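Bin Picking With the Fiore Kit: What We Got Out of It
Getsemaní Medrano
Senior Project Report, Automation Track
Feb 12, 2023

Why I picked this

So my project is basically a long product review. Our lab got a trial license for the Fiore picking kit from Zastley, and my advisor asked if anybody wanted to spend a semester finding out whether the program should buy it. I said yes before she finished the sentence! I'd done one class on robot arms and zero on grasping, which made me a pretty good test customer, because the kit is sold to people like me. The brochure says a "first-time user" can be picking in an afternoon.

It took me longer than an afternoon. More on that below.

What comes in the kit

Fiore is a software package plus a mounting plate, a finger set, a cable dressing pack and a calibration board. You bring your own arm and your own camera. The software looks at the bin, suggests a grasp, and sends the arm a path. There's a browser page where you can watch it think (my favorite part, I'll admit) and a log that writes down every attempt with a code for how it ended.

There are two license levels. We had the lower one, called Fiore Base. The higher one adds a suction mode and something called Unance, a planner add-on that is supposed to deal with bin walls better. We asked for a trial of Unance too and Zastley told us June at the earliest, so it's not in this report.

Setting up

The mounting plate went on without trouble. The fingers are nicely made and the screws are the same size all over, so you only need one hex key on the bench. Whoever decided that, thank you.

The cable dressing pack is where I lost time. The straps in ours were short for our arm, and the manual shows a much smaller arm with everything tucked in neatly. I left the loops big so the wrist could turn. It works but it looks like a mess, and I'd want longer straps in the box.

Calibration was better. You hold the board in a bunch of poses, the software beeps, and you're done. I did it wrong the first time because I hadn't locked the camera mount, and the software didn't complain at all, it just missed everything by the same amount. A warning would be great. I've sent that to Zastley support and they wrote back the next morning, which I was impressed by.

The test

I wanted objects that were different from each other in ways that matter for a gripper: soft, stiff, see-through, dark, light, odd-shaped. I skipped the sample parts Zastley sells, because of course their kit can pick their parts. Each round starts with a mixed load in the metal bin, and the kit keeps trying until it either clears the bin or gives up. I ran 30 rounds on the final settings. I dropped the objects in by hand and didn't fix how they landed.
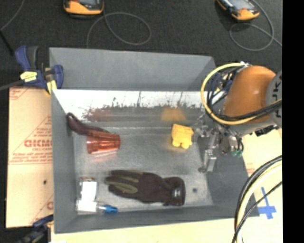
Figure 1. A mixed load in the test bin, with the gripper at the right side. The cup and the toy eggplant share the back left corner area; the work glove lies across the lower middle.

Results

Out of 30 rounds, the kit cleared the whole bin in 19 and gave up in 11. I expected worse, to be fair. It logged 540 grasp attempts in total, counting the retries, and reading through them was a couple of very long evenings.

The yellow blocky toy was the star. It's bright, it's chunky, and if it sits away from the walls the kit goes straight for it. The eggplant was fine too unless it ended up leaning in a corner, and then the fingers had no room on one side and the planner would keep proposing the same grasp over and over. That's the thing Unance is supposed to fix, so I'd love to see it.

The glove surprised me. I figured a floppy dark thing would be the hardest item, but it's easy to pinch. The problem comes after, when a finger of the glove drags over something else and moves it.

Clear plastic was the real weak spot. With the bottle, the software could usually find the label and the cap but got confused about the rest, so it liked to grab too close to one end. The red-orange cup was better than the bottle, but its ridges throw highlights and the grasp suggestions jumped around from one try to the next.

And then the bin itself! Shiny metal walls are rough on this kit. They pick up colored reflections from the objects, and a few times the browser page drew a grasp on the back wall where there was only a glow. I tried the "matte surface" setting, which didn't help, and then the "mask walls" setting, which did. Mask walls is off by default. It should be on, or at least be in the quick start guide instead of deep in the back of the manual.

How it compares

The lab also has an older picking package from Prekwood that another group used last year. I only ran it for a short while, so take this lightly. Prekwood is slower to set up and the screens are ugly, but it lets you edit the grasp rules yourself. Fiore hides most of that — good for a beginner, annoying once you know what you want to change.

Would I buy it?

For a teaching lab, yes, at the Base level. A new student can get to a first pick quickly and the logs are good enough to write a report from (this one, for instance). For a research group that works with clear or shiny stuff I'd wait for the Unance trial and run the same rounds again.

My settings file and the attempt log are in the project folder on the lab drive. If you pick this up next, turn on mask walls first, and lock the camera mount before you calibrate.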